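Kumton Toy Library Adds Play Kitchen Sets

The Kumton Toy Library has added play kitchen sets to its lending shelves, bringing its collection to more than 800 items. Families can borrow a set for 3 weeks at a time.

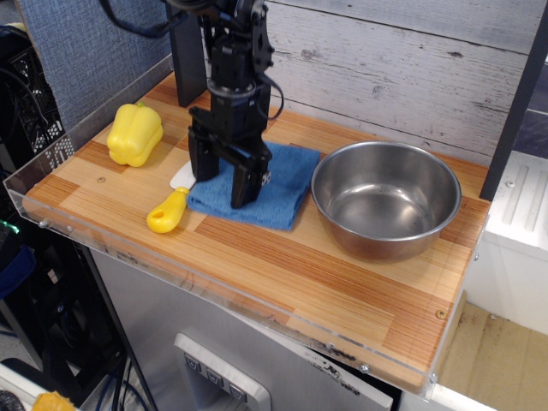
Deepika Lobo put the sets together over the winter, mixing toy food with ordinary household things. A yellow plastic bell pepper and a toy knife with a yellow handle go with a folded blue towel and a stainless steel mixing bowl — full-size pieces hold up better than toy ones, Lobo said. Borrowers are asked to wash the towel before bringing a set back.

The library, on Bunting Street, has 70 member families. Membership costs $60 a year, and new members can sign up at the desk through the end of February.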